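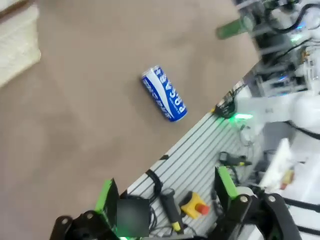

A drink can on its side on a tabletop.

Aluminum drink cans look alike on the shelf, but the lids are seldom identical. I-seul Cheon, who manages seam inspection at the Hivwood filling plant, measures them for a living.

"The double seam is five layers of metal and a thin ring of compound," she said. "If the hooks don't overlap enough, the can leaks slowly. You may not see it for weeks."

Her crew pulls 4 cans from each seamer every hour and cuts them across the rim. In February they sectioned 457. Dented rims are set aside and logged separately.

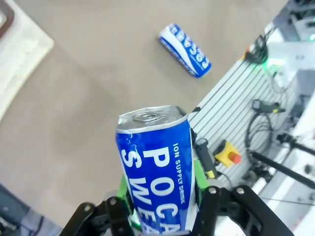 Sorting returns

Cheon does not treat a dent as a failure. "A dent in the side wall is mostly cosmetic. A dent on the seam I reject."

Returned cans are grouped by brand and lid diameter before cutting.
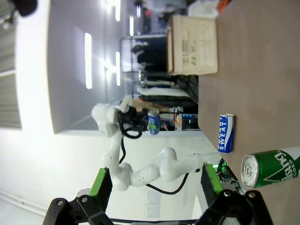
Hivwood Packaging Quality Department

Asked about changes, Cheon named the seamer rolls. "We used to replace them on a calendar. Now we go by wear."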